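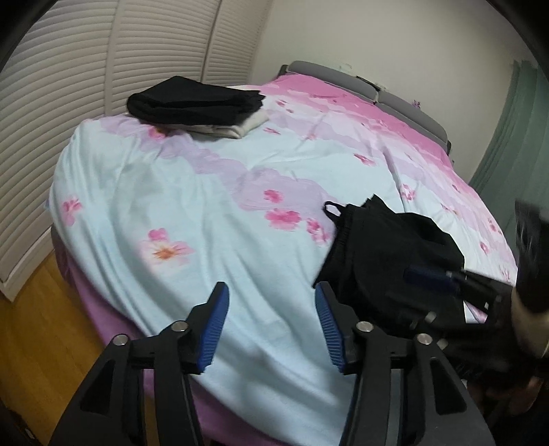 The bed, with its aqua and pink duvet cover.

Questions founders ask me

Who are you, then?
I'm a venture partner at Priridia, a small early-stage fund. Before that I ran Pridov, a payroll software company I started with Szymon Jakubowski, and we sold it in June a few years back (what a month!).

Do you read cold emails?
Yes, all of them! I had 904 last year and wrote back to most. Keep yours short, and please don't attach a film.

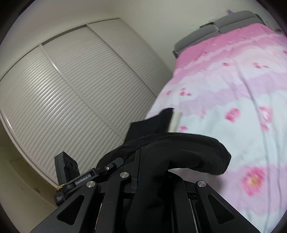
How much do you put in first time?
It varies a lot, but I like to leave plenty aside for the next round. Zalewska had a tiny first cheque from us and a much bigger one later.

Do I need customers already?
A few would be lovely. Grargate had 8 when we met, and I rang every one of them.

Will you join my board?
Sometimes. I sit on two at the moment, and that's my limit for now. Tien-fu Kwok takes the hardware ones, so if you're building something with a plug, write to him first.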